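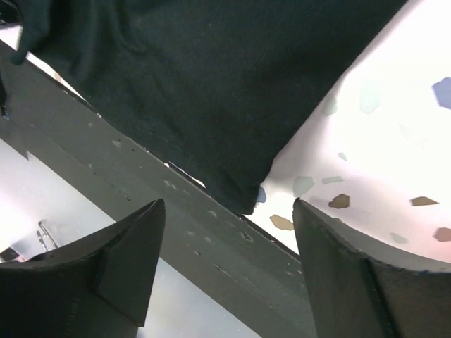 Feb 2, 2023

Quick one, bus in 10 minutes.

Club ran late again. We are still on the cloth task and I have stopped being mad about it, mostly. Season so far: 427 tries logged, 186 we'd call good. Phong Chu wants to call more of them good. No. If it goes on the floor it's not a fold.

What we changed tonight:

Slowed the close way down. The fingers were snapping shut and pushing the fabric away before they had any of it. At 60 percent speed it's boring to watch but better.

Dark shirts. Ugh. Wrist camera sees a big black blob and the folds kind of vanish, and if you turn the exposure up then the tabletop blows out to white. Faustine Boyer says lock it and live with it. I want to try moving the lamp first. We argued, she won, it's locked until next week.

Wide open start pose. Coming in with the gripper all the way open gives more room for being wrong about where the edge is, and we are wrong about the edge a lot. Costs a second or so per try. Fine.

Still broken: the thing where Pistis (the arm, I didn't name it) stops dead halfway through a move and just sits. No error. Restart, works, then does it again when you've stopped watching. I think its the cable. Phong thinks it's my code. Could be my code.

Also somebody please write down which config we ended on. I had three files called final and guessed.

Olldale meet is in May, which sounded far away in the fall. Penry is bringing two teams, I heard, and last year they did the cloth round clean. We did not. We dropped a sock.

For next week:
- new cable, check the drawer first
- labels on the rest of the logs (me, sorry)
- light shirts AND dark shirts, same settings, no cheating
- ask about the Esum grant form, I think it needs a teacher to sign teh last page

Faustine has the key so if you're early, wait for her. Ok bus. More sunday if I get the logs done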